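Ronberg opens its robot hand hire service to small workshops

Burnedham firm Ronberg has begun hiring out its five-fingered robot hand by the month, and small workshops that could never have stretched to buying one are being warmly invited to have a go. The service started in May and comes with a fitting visit, a spare set of fingertips and a good long afternoon of training -- tea included, we are told.

Roald Engström, who looks after hire customers, is keen for people to bring along the fiddly little jobs that fill up their own working day, such as keys, catches, drawer pulls and cupboard doors. "Big lifting is well catered for already," he said. "It's the small things in a building that people ring us up about, and I do enjoy those calls."

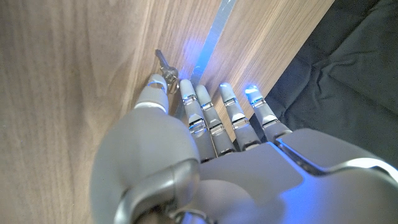

What does it cost to hire the hand?

The monthly charge is £2088, with a deposit of £3000 that is returned when the hand comes back in good order.

Socorro Sotelo, who runs a furniture repair shop at Telunport, has put her name down for two months and hopes to try the hand on cabinet locks first, then perhaps on hinges if all goes well. She would have liked a shorter hire to begin with, and Ronberg says it is looking at a weekly rate for later on. Replacement fingertips are £178 a set, and bookings are being taken at the Sjöberg building from nine in the morning.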